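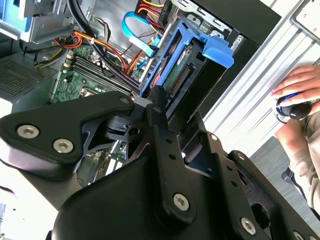

Can a machine strip an old office PC yet? Parts of it, slowly, with one of us standing by.

Mon 17 October
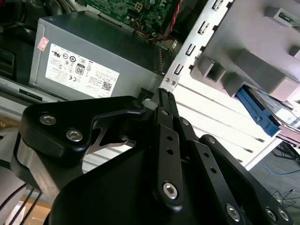
Domenica wants Stuvley doing teardown chores by May, and I keep going back and forth! The label on the power supply is easy to spot; the gap beside it is what worries me.

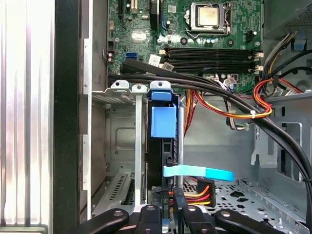 Open tower, plug marked HDD P6.

Cables are still my big gripe (they bend however they like),
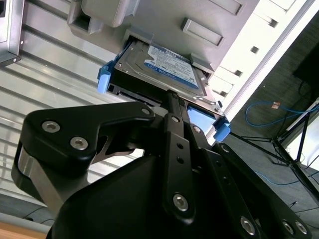 so I'd start it on drives and leave wiring to us.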